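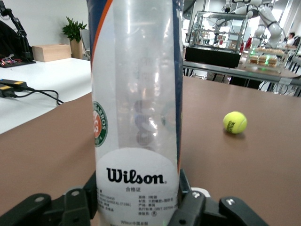
## 6. Picking up a tall container

This section covers the first supervised pick with the Kuvora two-arm table kit. Finish Sections 4 (mounting) and 5 (camera check) first. The steps are for the left arm. To run them on the right arm, swap the arm names wherever they appear on the pendant.

"Left" and "right" always mean the arm's own side as set in the pendant. Seen from the operator's side of the table, the left arm is on your right. Labels on the base cables follow the same rule.

### 6.1 What you need

- Kuvora parallel gripper, fitted and calibrated
- Finger pad set 3044
- A tall, straight-sided container such as a tennis ball can
- The brown table cover supplied with the kit, or another matte cover
- A second person at the stop button for the first run

A clear container is fine for this test, but it is harder for the wrist camera to find than a printed one. If you use a clear one, pick one with a label or printed sleeve.

> **Caution:** Do not use glass for the first run. Grip force is still at the factory setting at this point and is not matched to your container.

### 6.2 Prepare the table

1. Pull the table cover flat. A soft wrinkle away from the pick area does no harm. A fold under the container does, and it must be smoothed out before you go on.
2. Park the right arm. On the pendant, choose **Arms > Right > Park** and wait for the arm to stop.
3. Check the status lights at the base of each arm. Both arms must show green. If either shows another color, go to Section 9.
4. Stand the container near the middle of the table, open end up.
5. Turn the container so that its label faces the gripper.
6. Keep other items away from the path between the gripper and the container. A loose ball or other small object on the table can be left where it is if it is off that path.

Note: The gripper cable needs slack to go over the top of the hand and down beside it. Do not tie it tight to the forearm. If it catches when the wrist turns, move the upper clip toward the elbow.

### 6.3 Teach the approach

1. On the pendant, choose **Jobs > New > Upright pick**. The kit loads job 3000, the blank template for upright containers.
2. Save the job under your own name before changing anything. The template cannot be overwritten, and changes made in it are lost at power-off.
3. Press **Open**. The fingers move apart to full width.
4. Hold the enable switch and guide the left arm down until the hand points sideways at the container, with the fingers just above the table.
5. Bring the fingers level with the lower half of the container and stop a short distance away from it.
6. Look along the hand. The container should be centered between the two pads.
7. Press **Set approach**.
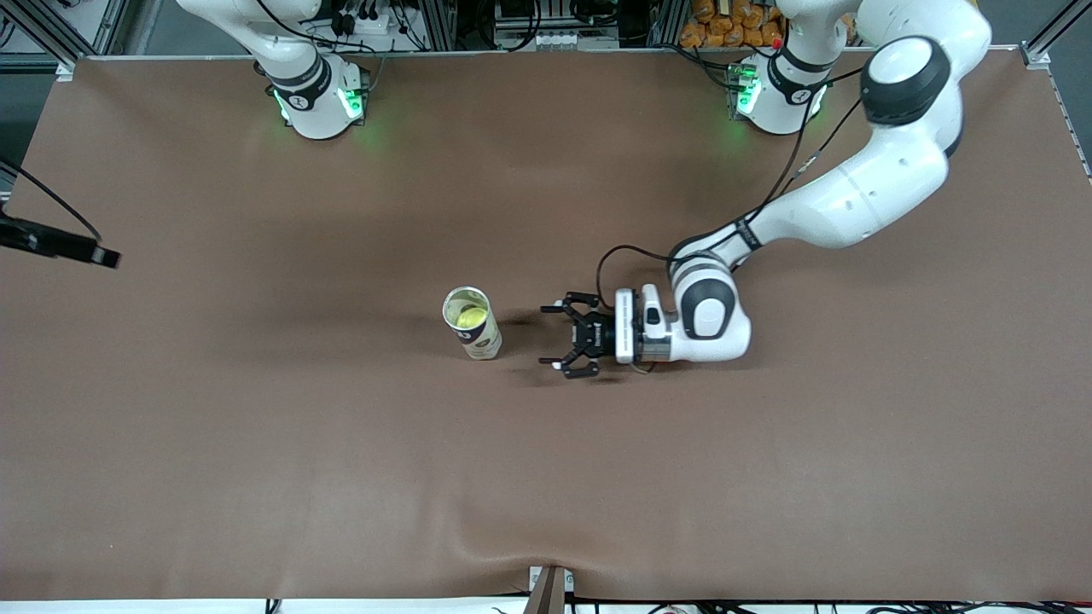 *Figure 6-2. Left arm near the container with the fingers open. Right arm parked.*

If you cannot get the fingers low enough without the wrist touching the table, do not force it. Raise the approach and accept a higher grip, or turn the wrist a quarter turn and try again.

### 6.4 Teach the grip

1. Set the speed to **Slow**. The pendant will not let you go on at any other speed.
2. Jog forward until the container is between the pads.
3. Press **Close** and keep watching the container. It may slide a little as the first pad touches. It should not lean.
4. Open the wrist view on the pendant. You should see one finger on each side of the container, near its base, and the container standing straight between them.
5. Press **Set grip**.
6. Press **Lift test**. The arm raises the container slightly, holds it, and sets it back down.

The wrist view also takes in whatever lies past the table, such as desks, shelves, other machines, and people walking by. This does not affect the pick. The job only uses the area inside the search box, which you can resize under **View > Search area**.

> **Caution:** Keep your hands off the container during the lift test, even if it starts to slip. Let it drop and press stop.

### 6.5 If the lift test fails

| What you see | What to do |
|---|---|
| Container slides down between the pads | Raise the grip force one step and repeat 6.4 |
| Container bends or creases | Lower the grip force one step |
| Container leans as the fingers close | Go back to 6.3 and center the hand again |
| Code 173 on the pendant | The fingers closed without meeting anything. Check that the container is between the pads, then clear the code |
| Wrist view is washed out | Turn off or move the nearest overhead light, then repeat the camera check in Section 5 |

Reflections on clear plastic are the usual cause of a container not being found. Turning the label toward the camera fixes most of these. A matte sticker on the side also works.

### 6.6 Save and log

Save the job, then write down the job name, the grip force, and the pad set in the log sheet at the back of this guide. Replacement log sheets are part 1395 and can be ordered from Stover in Stenville with the pads.

Jobs taught with one pad set should be taught again after changing to another. New pads of the same number only need the lift test.

Section revised in January by Ieva Ozoliņš. Steps checked by Ayana Kumsa.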